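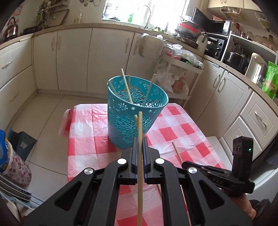
A chopstick in the gripper at the Trusier open day, with more waiting in the basket.

Anyone who came to Trusier's open day on Tuesday hoping for lasers will have been let down. The Drullomness firm gave its afternoon demonstration in a kitchen, at a table with a checked plastic cloth, and the subject was chopsticks.

The tools are held in the hand and squeezed, and what the hand does is recorded so that a robot arm can later be taught to do the same. Bianka Sárközi, who runs the project, known as Cernon, says it has 411 recordings so far and needs a good many more. "People expect it to be further along," she said. "So did we."

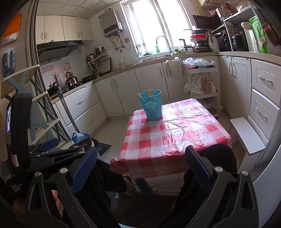 Visitors were let in 6 at a time, the kitchen being a kitchen, and nearly 50 had signed up by lunch. Questions were mostly practical. One man wanted to know when it would do the washing-up. Dénes Kocsis, who looks after the hardware, told him not this year, and was asked about next year.

The next open day is in September, from 4 pm, at the firm's other site in Fülöp. Tea is provided and will be poured by hand.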